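# The Planner at Hilen Waits Its Turn

Stonura, the planning layer Bronemel maintains at its Hilen site, treats a two-handed task as 2 separate trajectories with a shared clock. Each gripper proposes a path over the table. An arbiter checks the pair for overlap and delays whichever one has more slack.

The first version solved for both hands jointly. Solve time reached 750 ms on cluttered tables, and replanning lagged behind any object that moved. Splitting the problem brought the median down to 52 ms. The cost is a more cautious motion: a hand may stop short of a shoe and hold while the other clears the space above it.

Perception turned out to be the harder half. Eugeniusz Kołodziej, who wrote the arbiter, blames pad geometry. The model assumed flat contact faces, and a torn or layered pad puts first contact somewhere else. Stonura now fits a pad outline to the wrist view at startup and widens its uncertainty where the edge is ragged.
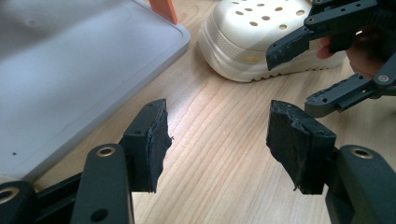
**ROBOTICS / SOFTWARE**

Frayed black pads like these are the case the outline fit was written for. A white clog is awkward in its own way: the ventilation holes break up the depth estimate, so the planner prefers the thick sole as a grasp target. Support for version 7 of the Crabtree log format is due in December. It will store the fitted outline with each grasp, and older logs will need to be converted before replay.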